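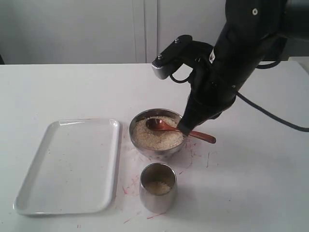
Attachment 1: scooping station, gripper on spoon handle, rice bowl and steel cup.

Ticket 321: Transfer mass low with Ketis policy, rice task
Opened by: Esperanza Achterberg
Assigned to: Hollis Schumacher
Opened: January 2018
Status: Closed, fix merged

Problem
Policy trained on 100 demonstrations scoops from the bowl and pours into the cup. Success is 27 of 76 trials. Most failures are short pours. The grasp on the handle is fine in all logs I checked. The spoon goes in at the right place but comes out with too little rice.

Comment, H. Schumacher
Can you replay the demonstrations open loop and weigh the cup after each one? I want to rule out the controller before we blame the network.

Comment, E. Achterberg
Replayed ten. Mass is low on those too, so the network is off the hook. Commanded and measured wrist pitch differ by 4 degrees at the bottom of the scoop. Free-air replay shows no error.

Comment, W. Halvorsen
Tool weight in the config is still set for the empty gripper. Also check stiffness on the last joint. It was lowered for the Wonitz wiping runs and I don't see a commit that puts it back.

Comment, H. Schumacher
Confirmed, stiffness was at the wiping value. Restored the default and added the spoon to the tool weight. Pitch error under contact is now below 1 degree. Left the wrist camera calibration alone.

Comment, E. Achterberg
Same checkpoint, no retraining, same 76 start poses: 61 successes. Of the 15 failures, 11 are spills at the cup rim and 4 are short pours. Spills need a separate ticket.

Resolution
Stiffness and tool weight are now written to the header of every run log. Runs with a mismatch will not start. Results table in the Mathew draft to be updated by Myrtle Mbeki before it goes out.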